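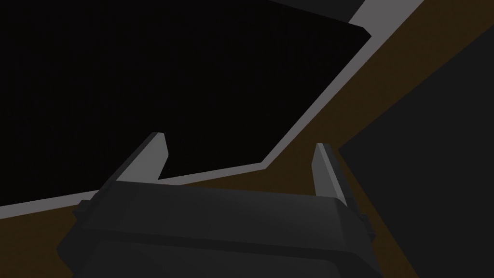 4. Connecting the Mernell 2 to the water supply

4.1 Before you start

Close the shutoff valve under the sink and open the cold tap until the flow stops. The softener must stand upright on a level floor, within reach of a grounded outlet.

CAUTION: Do not connect the unit to a hot water line. Damage to the resin tank from hot water is not covered by the Jestis warranty.

4.2 Fitting the hoses

1. Remove the transit caps from the inlet and outlet ports. Keep them for winter storage.
2. Check that a flat washer is seated in each hose nut.
3. Attach the supply hose to the port marked IN. Tighten by hand, then a quarter turn with a 16 mm wrench.
4. Attach the house hose to the port marked OUT in the same way.
5. Push the drain tube onto the barbed fitting and secure it with the clip. Leave an air gap above the floor drain.

NOTE: Units with the Deteva bypass kit use a 17 mm nut on both hoses.

4.3 First fill

1. Set the bypass lever to BYPASS.
2. Open the shutoff valve slowly and check all joints for leaks.
3. Move the lever halfway toward SERVICE — the tank will hiss as air escapes.
4. When the hissing stops, move the lever fully to SERVICE.

If the display shows code 998, close the valve and see section 9.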